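## Skallura two-finger hand gripper

Hand-held parallel gripper for collecting handling data on thin and awkward packaging. Black plastic linkage, brass bushings at the joints, two narrow finger pads fixed with screws. Sold singly or as a lab set of 7.

Film and bags are the usual reason people ask for it. The pads close tip to tip, so a single fold of plastic can be held without a suction cup or an air line. Budget for spare pads at the start if bags are most of your work.

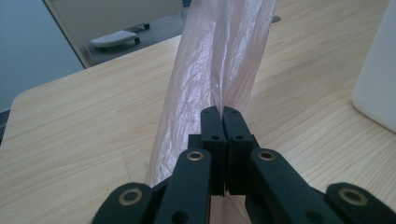 Order code 3661 covers the gripper, one spare pair of pads and a hex key. The camera mount is a separate line on the quote. Price is £600 each, or £500 each in the lab set, before VAT and delivery.

- Bushings can be replaced without taking off the pads
- Pads are a wearing part and not under warranty
- Arm adaptor for the Drekaver wrist: ask before ordering

Quotes and loan units: Dorota Kwiatkowski, Taremari sales desk. Please give your purchase order number and the delivery address for each unit.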